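From: Milagros Ojeda
To: clavach-tenants list
Date: Wed 1 May
Subject: Re: Quiet hours and the shared meeting room

On the room calendar, the Endedow group wrote:
> We had the room booked from 2 and found another meeting still
> going. Can the list please settle whether the paper sheet on the
> door or the online calendar counts? We were told both.

The online calendar counts. The paper sheet was supposed to come down in October and somebody kept printing it. I took it down this morning.

A few other things while I'm writing.

The door code is still 3231. It will change when Onishi moves out of the second floor, and I'll send the new one to each office by phone, so please don't ask for it on the list.

Room bookings are capped at 40 hours a month per office. Mitico used 98 last month, mostly for training, and they have agreed to pay the extra at the normal rate. If you know you will go over, write to me first — I can usually find you a slot in the mornings.

Please leave the room ready for the next group. Chairs back, window shut, board wiped. The spray for the board is in the cabinet under the sink.
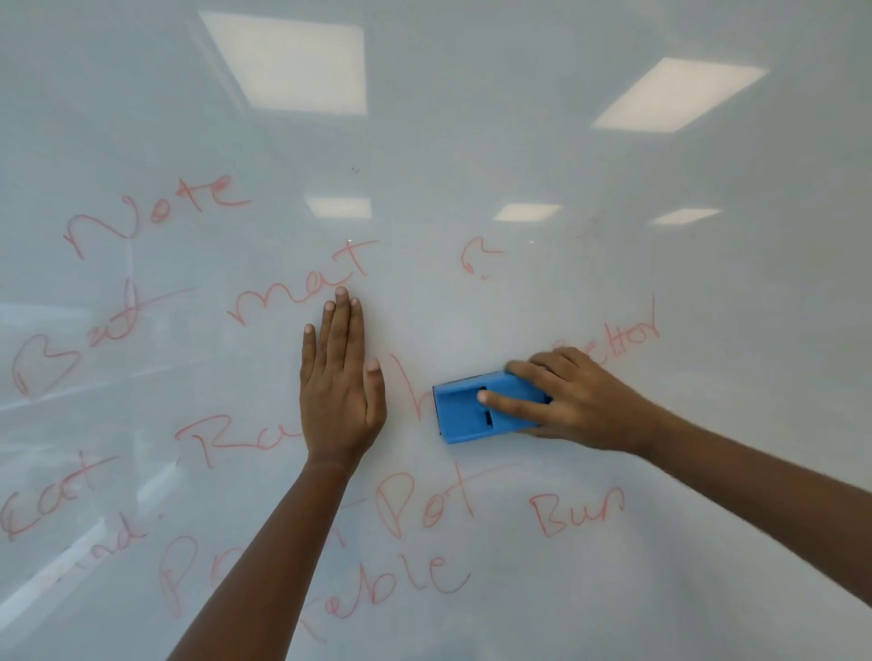 Endedow wrote back to me off list that the calendar is fine with them, but they would like a ten-minute gap between bookings so nobody has to knock. I have no objection. Unless I hear otherwise by Friday, I'll set it up that way.

Milagros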